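Chapter 2
Snacks, Shelf Life and the Packet

Welcome back, and I hope you've had a bite to eat, for this is a hungry sort of chapter – it always sends my classes off to the tuckshop.

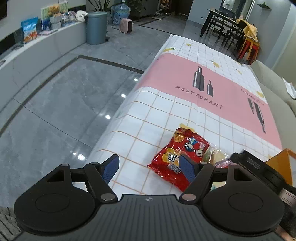
2.1 Why we wrap food

A chip left out in a bowl on a humid January afternoon in Burkura will lose its crunch well before tea time, and most of us have eaten it anyway! What has happened is that the chip has taken up water from the air. A sealed packet slows this down, and it also keeps out oxygen, which turns fats rancid and gives old nuts that flavour a bit like paint.

In this chapter we'll look first at moisture and then at fats, and finish with the Oldale storage trial, in which over 400 packets were kept in two cupboards, one cool and one beside an oven. Keep your notes from Chapter 1 handy, particularly the pages on water activity – you'll want them for the first activity.

Key terms: barrier, headspace, rancidity, water activity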